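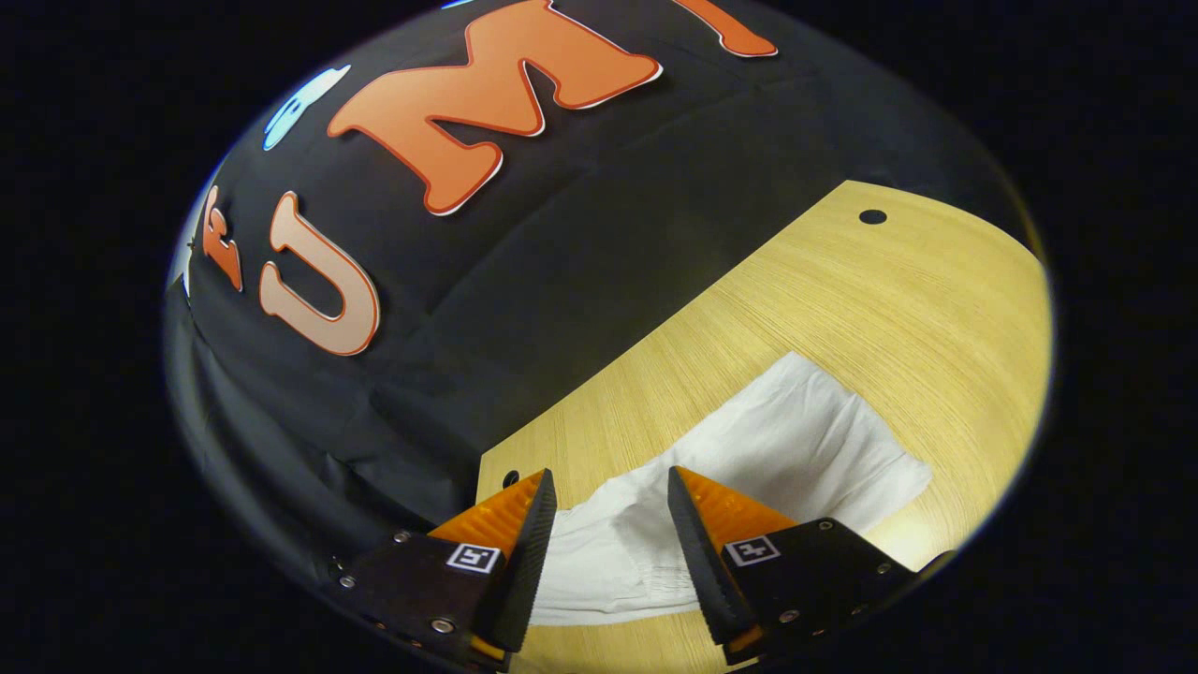 Orange letters on the black backdrop, with a white cloth on the table.

Craft room backdrop

The black fabric is up behind the long table at Novstead and the cut-out letters are on it. Kauko Halonen asks that people leave the letters where they are until the room is packed up on Dec 17, 2022. White cloths go back in the linen cupboard, folded in four. Please don't use them for glue or paint. Spare letters, in any colour, can be left with Haziq Purba at the Merkus Street desk. The backdrop will be used again in May.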